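Caps from the Riltholm Swap Table

November 11, 2018

What a turnout for caps this year! The hall at Riltholm had 30 sellers in, and I came away with far more photos than I had room for in my bag. These are my favourites, starting with the loudest of the lot. Arne Baumgart came over from Destby with 2 boxes of sports caps he's been collecting since 2001, and he let me go through every one of them – a very happy hour.
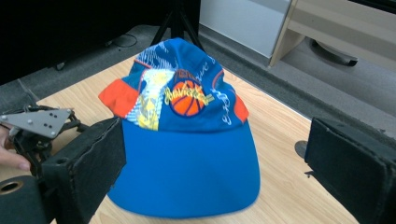

Royal-blue brim, a basketball on the front and scribbles all over the crown. Love those flashes of orange-red at the sides!

I couldn't make out the yellow script across the ball, so if you recognise the design, please drop me a line. I'd love to know where it came from. Arne has had it for about 11 years and picked it up at a market in Stukov, in a bundle with a couple of plain ones.

The next swap is in February, over at Rathjen. Bring your brightest caps – I'll be there early with an empty bag!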